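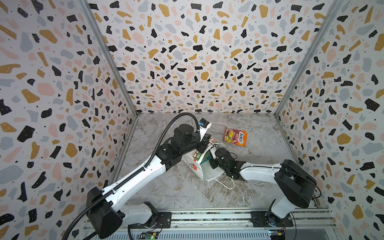

3/31/24. The Sorley student robotics project held its second bag-packing session of the term this afternoon. Attendance was good, and the two student pairs were ready to begin on time. The task set for the group is to load candy packets into a paper shopping bag and then lift the bag by its handle, using both arms. Hooman Zamani took the first turn and worked on the bag itself, with the right gripper at its side while the bag lay tipped over on the marble-patterned floor. Thin paper offers very little resistance, and the students were asked to record how firmly each grip had been set.

I reminded the group that the logbook must be completed during the session and not afterward. Suryani Purba has agreed to keep it for the rest of the term. Her pages are clear, and she notes the operator's name beside every attempt, a practice the other pair would do well to adopt.

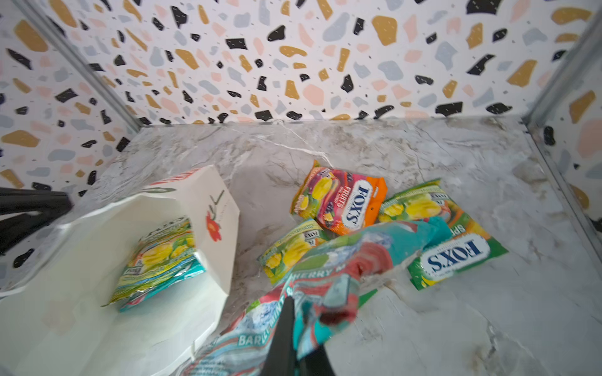

The log now holds 143 attempts, counting those carried over from the earlier session. The target agreed with the department is 300 before the July showing at Lawal Hall. Evelien Van Damme asked whether attempts stopped by the operator should count toward the total. After some discussion it was decided that they should, provided the reason is written down. I will amend the project guide accordingly.

Vasiliki Stamatopoulos raised a separate concern about the shiny wrappers. She believes the wrist views are harder to read when light falls on a crumpled packet, and she requested time to compare two lamp positions. The request was approved. 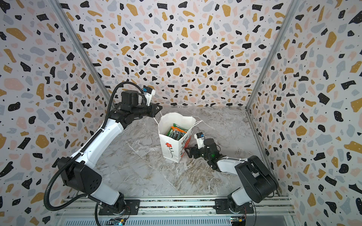 Kristaps Lill led the discussion on the lift. His proposal is that one arm should take the string while the other stays near the side of the bag, ready to steady it. The group accepted this as the standard method. He was less certain about the order of packing — Suryani prefers to place the larger packets first — and the matter was left open.

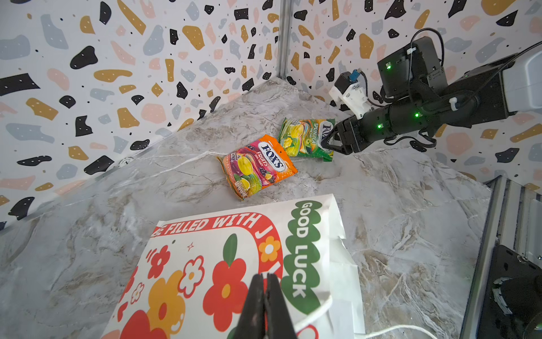
Before closing, I spoke with each pair about the written report. Drafts are short on method and long on opinion, and I have asked for a full account of the setup procedure in both. Hooman's section on gripper settings is the most complete so far. Replacement string-handled bags are to be ordered through the Prirkus account, and I must confirm the room booking for next term.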